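Ticket 484 – Grindora burr grinder stalls on fine settings
Opened by: Morenike Adeyemi
Status: Open, waiting on part

Hi again, me with the grinder! I promised Hashini Weerakoon on your help desk I'd keep my notes in one place, so I'm putting everything in this ticket and you can stop digging through my emails (sorry about those).

The grinder runs fine on coarse. Anything finer than setting 4 and it hums, turns over a couple of times and quits. Then I have to unplug it and wait before the button does anything. I bought it in February and it did this maybe twice in the first month, but now it's every single morning, which is not how I like to start my day.

First thing I tried was a full clean. Took the hopper off, lifted out the top burr, brushed everything down and vacuumed the chute. There was a lot of old coffee packed in under the burr – more than I'd like to admit – and I really thought that was it. It ground one batch on fine and stalled on the next.

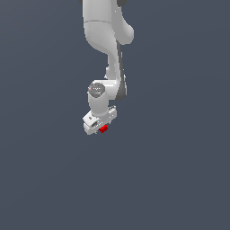
Troubleshooting notes

7:10 a.m. Different outlet, no power strip. Same stall.

7:25 a.m. Switched from the Rweyemamu dark roast to a lighter bag from Brastia in case the oily beans were gumming things up. Worse, if anything! The lighter beans are harder, I guess.

7:40 a.m. Ran it empty on the finest setting. No stall at all, smooth as you like. So it only happens under load.

8:05 a.m. Did the reset Hashini sent me (hold the button, plug in, let go when the light blinks). The light blinked, I got all excited, and then it stalled on the first scoop.

Reply from Alois Berchtold, repairs: Thanks, that's very useful. Running clean when empty and stalling under load sounds like the drive gear. Please check the underside for a part code.

My reply: Found it, the code is 274. There's also some fine white dust around the gear housing that I missed before – could that be the gear wearing down? I haven't opened the housing because of the warranty sticker.

Alois: Very likely. Leave the sticker alone, please. I've ordered the replacement gear under request 155 and will write when it comes in. Coarse settings are fine to use until then.

Okay, French press it is for now!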